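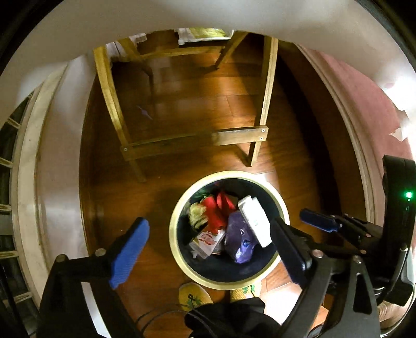
Figure 2. A round wastebasket with mixed contents, seen from above.

4. What people do with the notice once they have it

I should say up front that I came to this part of the study with the wrong idea. I assumed that when a taxpayer in Plundale misses the date for matching their tax number to their resident number, they miss it on purpose, or at least half on purpose. Ashraf Berrada, who ran the interviews with me, kept telling me to go back and read the transcripts again, and he was right (he usually is, and he's very patient about it).

So, the numbers first. We mailed 3758 surveys to people who had filed a return the year before and got 434 back that we could use. That's a thin response, and I'd love it to be better! We followed up in October with phone calls in the Bouazza district, where hardly any forms had come back, and those calls changed how I read everything else.

Most of the people we talked to knew the rule existed. What they didn't know was which number went in which box. The notice gives you 60 days, and it uses the words "permanent number" for one thing on the front page and for a different thing on the back. One woman told us she had sent in the form with the two numbers swapped, got a rejection letter that didn't say why, and sent the very same form again. I don't blame her at all – I made that mistake myself the first time I filled in our test copy.

Then there's the name problem. If your tax record has your middle name and your resident record has only an initial, the online system at the Drorach office treats you as two people. You can fix it, but you have to pick which record to change, and the page doesn't tell you that changing the tax record takes a separate form and a trip in person. A good many of our callers had stopped right there, with the form half done, and were hoping the refund would turn up anyway.

I want to be careful here. Our sample leans toward older filers, and people who are cross with the tax office are probably more likely to write back to us than people who sailed through. We also never saw the office's own rejection records, so all of this rests on what filers remembered. Still, the same two sticking points came up in the mailed forms and in the calls, and in Zunimgate, where the local office had reworded the notice by itself, they came up much less often. I get into the Zunimgate wording in Section 5, along with the part of the penalty schedule that I think most filers were reading wrong.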